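Notes for the October talk, Nolia Home Care evening
Speaker: Rupert Gisler

Start with the question people ask at the desk: oil or wax? Say both, oil first. Mineral oil from the drugstore is fine.
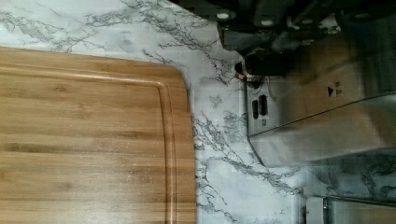 Oil goes on thin and gets wiped off after 90 minutes. Ask who has oiled anything this year. A juice groove like the one on this bamboo board needs a cloth over a fingertip, as oil pools in it. Pause for questions.

Points on washing:
1. Warm water, little soap, both sides.
2. Dry standing up.

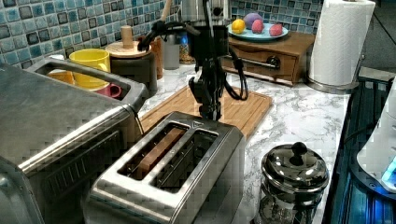
3. No dishwasher. Tell the Brandes story, keep it short.

Next, smells. Coarse salt and half a lemon, rub, rinse. Onion takes two rounds.

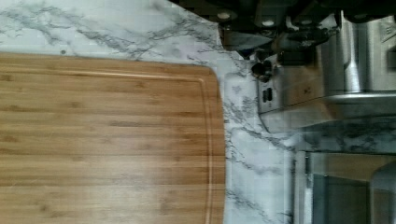 Nolia Notes, No. 200, p. 4

Read the paragraph on sanding aloud. Start at 120 grit, finish at 220, go with the grain. Fabian Imhof has samples to pass along the rows.

Then cracks. A hairline can be glued and clamped overnight. A deep one

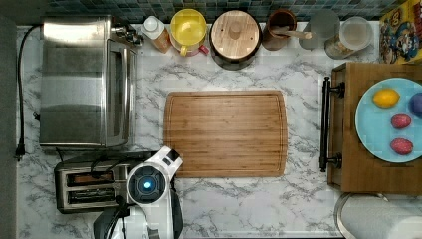

means the piece is done as a food surface. Hand out the sheet and take questions until nine.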